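How Does a Bicycle Pump Work?

A guide for young cyclists from the Wastow Cycle Learning Centre
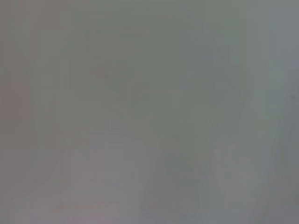
What is inside a tyre?

A bicycle tyre looks like one thick piece of rubber, but on most bicycles there are two parts. The outer part is called the tyre. It touches the road and has a pattern on it called the tread. Inside the tyre is a thin rubber ring called the inner tube. The inner tube holds the air.

Air weighs very little, yet it can hold up a bicycle, a rider and a full school bag. It is able to do this when a lot of it is pushed into a small space. Air is made of tiny particles called molecules, which are always moving and bumping into things. When more molecules are squeezed into the tube, they bump against its walls more often. This push is called pressure.

What happens when you push the handle?

A pump is a tube with a rod inside it. At the end of the rod is a round part called the piston, which fits closely against the walls of the pump.

When you pull the handle up, air from outside enters the pump. When you push the handle down, the piston squeezes that air into a smaller and smaller space. The squeezed air needs somewhere to go, and the only way out is through the hose and into the tyre.

You may notice that the first few pushes are easy and the later ones are hard. As the tyre fills, the air inside it pushes back more strongly. You may also notice that the bottom of the pump becomes warm. Air heats up when it is squeezed quickly.

Why does the air stay in?

Every inner tube has a valve. A valve is a small gate that lets air through in one direction. When the pump pushes harder than the air inside the tube, the gate opens. When you stop pushing, the air inside presses the gate shut again.

There are two kinds of valve that you are likely to meet. A Schrader valve is wide and is the same kind used on cars. A Presta valve is thin, with a tiny nut at the top that must be loosened before you pump and tightened again afterwards. Some pumps fit both kinds. Ask an adult to help you find out which one your bicycle has.

How much air does a tyre need?

The correct pressure is printed on the side of the tyre. It may be written in bar or in psi, which is short for "pounds per square inch". Often you will see two numbers, the lowest pressure and the highest. The pressure should always be between them.

A tyre with too little air feels slow and heavy, and the tube can be pinched when the wheel hits a kerb. A tyre with too much air gives a bumpy ride and may burst. A pump with a dial, called a pressure gauge, shows when to stop.

Pumping up a tyre

1. Lean the bicycle against a wall, or ask someone to hold it.
2. Turn the wheel until the valve is near the ground.
3. Unscrew the valve cap and put it in your pocket.
4. Press the pump head firmly onto the valve and close the lever, if there is one.
5. Put both feet on the base of the pump.
6. Push the handle all the way down and pull it all the way up. Look at the gauge after every 10 pushes.
7. Stop when the pressure is correct. Open the lever, take off the pump head and put the cap back.

Children under 8 should do this with an adult.

Try it yourself: the syringe test

You will need a clean plastic syringe without a needle, such as the kind used for giving medicine.

Pull the plunger out halfway. Cover the small hole with your finger and push the plunger gently. It moves a little and then becomes difficult to push. Keep your finger in place and let go of the plunger. What does it do?

Now fill the syringe with water and repeat the test. Water can hardly be squeezed at all. Which would make a softer ride, a tyre full of air or a tyre full of water?

Words to remember

Gauge: a dial that measures something, such as pressure.
Inner tube: the rubber ring that holds the air.
Piston: the part of a pump that pushes the air.
Valve: a gate that lets air in and keeps it from leaving.

Visiting the Centre

School groups may try the large cutaway pump in the Verbeke Workshop, which is open to pupils aged 5 and over. Teachers are asked to book in advance through the Centre's education desk.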